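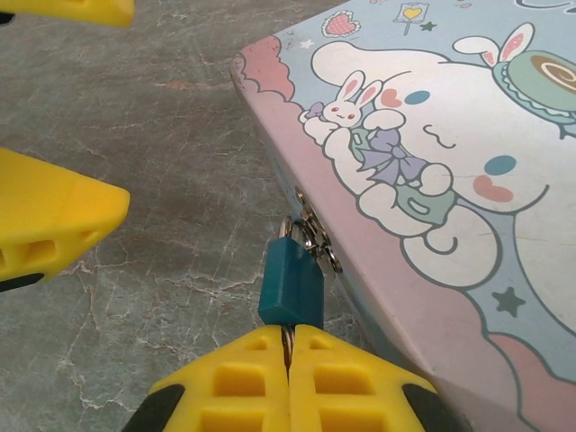
空き缶がまた増えました。

年末の大掃除で「もう増やさない」と宣言したばかりなのに、年が明けて一週間でこれです。うちの缶は、お菓子が入っていたもの、お茶が入っていたもの、何が入っていたのかもう思い出せないもの、全部まとめて廊下の棚の下段に住んでいます。引っ越しのたびに連れてきたので、いちばん古いのは学生のころからのつきあいになります。

今回の子は、水色の地に白い子犬がどーんと描いてある四角い缶です。ほっぺがハート! 白いうさぎを抱っこしているのもずるいし、ミントグリーンの包みにラベンダー色のリボンがかかっているのもずるい。まわりにハートの棒つきキャンディとか星とかがちょこちょこ散っていて、こういう細かいのに私はほんとうに弱いんです。しかも正面に金具の留め具がついているんですよ。ふたをかぶせるだけの缶と、留め具つきの缶とでは、私の中で格が違います。パチンと留めるあれが好きで、用もないのに開け閉めしてしまう。

買ったのは駅の裏の雑貨屋さん「カマルゴ」です。新品ではなくて、奥の中古コーナーに積んであったもので、916円。縁のところに小さなすり傷があるのでちょっとお安くしてます、と言われました。でも私は、缶は少しくらい擦れているほうが気楽に使えると思っている派なので、むしろ歓迎です。ぴかぴかのを買うと、最初の傷をつけるまでずっと緊張してしまうので……。同じ棚にあった裁縫箱(これは3,000円)もかなり迷いましたが、両手に抱えて帰る自分を想像して、やめました。えらい。

さて、問題は何を入れるかです。

候補その一は、お手紙。ジュディテ・フィゲイレドさんから毎年クリスマスカードが届くのですが、これがもう菓子箱からあふれていて、ふたが浮いている状態です。彼女のカードは飛び出す仕掛けのものが多くて、とにかく厚い。試しに入れてみたら、向きをそろえれば入るけれど、来年の分で確実に終わりだな、という感じでした。

候補その二は、マスキングテープ。これは秋月ちゃん(チエン・チウユエさん、うちでは勝手に秋月ちゃんと呼んでいます)のおすすめ。彼女は缶の中に厚紙で仕切りを作って、色の順に立てて入れているんだそうです。写真を見せてもらったら、それはもう美しくて、見た瞬間に真似しようと決めました。が、家に帰って自分のテープを集めてみたら、茶色とクリーム色ばっかりだったんですよね。色の順に並べても、ただの土。

候補その三、薬箱。実用的です。いまは絆創膏と体温計と湿布が台所の引き出しで輪ゴムといっしょに暮らしていて、指を切るたびに片手でガサガサ探しています。よくない。よくないのはわかっているけれど、このふわふわの子犬の下に湿布か……と思うと、なかなか決心がつきません。

三日ほどテーブルの上に置いたまま悩みました。灰色のマーブル模様のテーブルにこの水色がのっていると、それだけで部屋が明るく見えるので、もう中身なんか空でもいいんじゃないかとも思いました。夫には「置物?」と聞かれました。置物ではない。

で、結局どうしたかというと、紅茶です。紅茶のティーバッグの、個包装のやつ。

うちはいただきものの紅茶がやたらと多くて、箱のまま積んでおくと背の高さがばらばらで雪崩を起こすんです。箱から出して、種類ごとに立てて並べたら、これが気持ちいいくらいぴったり! 仕切りは秋月ちゃん方式で、オンドーラのノートの裏表紙を切って作りました(ノートは使い終わったやつです、念のため)。切るときの寸法は缶の内側をちゃんと測ること。私は外側を測って一枚むだにしました。角を少しだけ丸く落としておくと、缶の隅に引っかからずにすっと入ります。

お茶の袋をそのまま入れるので、缶は先に乾いた布で拭いて、ふたを開けたまま一晩置きました。中古の缶って、前に入っていたものの匂いが残っていることがあるんですよね。今回はほんのり甘いような、クレヨンのような匂いがして、一晩でだいぶ薄くなりました。それでも気になるときは、重曹を小皿に入れて一緒に閉じておくといいとマダレナ・ブランダンさんに教わったことがあります。水洗いは、縁の巻いてあるところに水が残って錆びるので、私はやりません。前にお気に入りの丸缶をそれで一つだめにして、しばらく立ち直れませんでした。

積んであった紅茶の空き箱は全部たたんで資源ごみへ。棚が一段まるごと空いて、そこに土鍋が入りました。土鍋、ずっと冷蔵庫の上にいたんです。地震のたびに見上げてひやひやしていたので、これがいちばんの収穫かもしれません。

ついでに廊下の缶も見直して、錆びた二つとはお別れしました。残りはまた今度。次は懸案の毛糸缶に手をつけたいのですが、あれは開けると編みかけの靴下が出てきて、片方だけ編み上げて寝てしまう、という前科があるので、時間のある日にします。

カードのほうは菓子箱のままです。ジュディテさん、ごめんなさい。五月にカマルゴでまた中古の缶の市をやるそうなので、そこで厚みのあるのを探してきます。留め具つきで!

カテゴリー:暮らしの道具/片づけ日記

この記事を印刷する | メールで送る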